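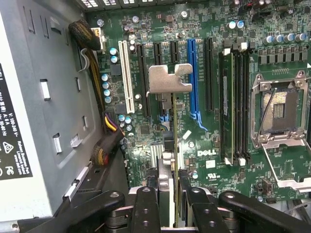
Silver maple dropping limbs over the garage, and two quotes that don't agree on anything

Asked by hquiroga
Tags: maple, pruning, removal, neighbors

We bought a house last September that came with a silver maple, a garage under the silver maple, and a seller who described the silver maple as "mature." It has since matured onto the garage twice. Both limbs were about as thick as my leg, and both came down on calm evenings with no wind to blame.

I had two companies out. Dringate Tree looked at it from the driveway, without leaving the truck as far as I could tell, and wants to take it down to the ground. Boyer sent a man with a rubber mallet who walked around it tapping for a good while. He wants to remove the dead wood, shorten the two big limbs on the garage side, and put in a cable between the main stems. He found a seam where the trunk splits, maybe head height, with bark folded down into it.

Things that may matter: the trunk is 100 inches around at chest height. There's a shelf mushroom on the north side, low down, that comes back every year according to the neighbor, who also says it's fine, and who would like the shade to stay where it is. The tree is 18 feet from the garage.

Is cabling a real thing or is it what you sell people who can't bear to hear the word removal? And should I be worried about the mushroom?

Hortensia Quiroga

2 answers

Answer from gbailly (accepted)

Cabling is a real thing. It's also sold to people who can't bear to hear the word removal, so you're right to ask.

What your man with the mallet found is included bark. The two stems grew up pressed against each other and never made proper wood at the union, so you have something closer to two trees leaning on one another out of habit. A cable set high in the crown limits how far they can move apart. It does nothing for rot, and it needs looking at every few years for as long as the tree stands. Ask who does that and what it costs, and get it in the quote. Plenty of cables are installed with great ceremony and never seen again.

The mushroom would bother me more than the split. A bracket low on the trunk that returns each year usually means decay in the butt or the roots, and a mallet only tells you so much there. Before you pay either company, pay someone who doesn't own a chipper. You want a consulting arborist for a risk assessment, ideally with a resistance drill or a sonic test at the base. Photograph the bracket now and leave it on the tree so they can see it. Knocking it off cures nothing.

If the base tests sound, the Boyer plan is reasonable, provided "shorten" means cutting back to a decent side branch. If anybody writes "topping" on a piece of paper, keep the paper as a souvenir and hire someone else. If the base is bad, take it down and skip the cable.

Limbs falling on still evenings is something big old trees do, silver maples more than most. Park elsewhere in the meantime. Also check whether your town wants a permit at that size — mine does, and the fine is larger than the stump.

Gilles Bailly

Comments
hquiroga: Thank you. The Dringate quote does say "top or remove," so I have my souvenir. Assessment is booked.
gbailly: Post what they find at the base if you think of it. I'm curious which bracket it is.

Answer from dumska212

cut it down. silver maples are weeds with ambition. we had one on Clodari street and it got in the sewer line, then it got in the NEW sewer line. plant an oak, you'll be dead before its a problem

Comments
hquiroga: Noted. How far was yours from the sewer line?
dumska212: which time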